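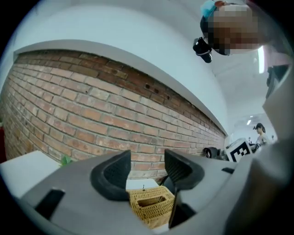

Entry by Þröstur Juhl - last revised August 13, 2019

Wicker basket

A wicker basket is a container woven from pliable plant stems, usually willow, or from rattan. Tan is the common shade, and the open weave is often said to keep bread and fruit fresh for longer. Evidence for this is thin. Air does pass through the sides, but so does dust.

Sellers praise wicker as hard-wearing, a claim best treated with care. Rims tend to fail first, then handles. The household guide Getstead gives a basket in daily use 18 years, without saying how it arrived at the figure.

Wicker is often set against exposed brick in cafés and homes, a pairing described as "rustic" - though bare indoor brick is frequently a recent alteration.

See also: Cane; Rattan; Willow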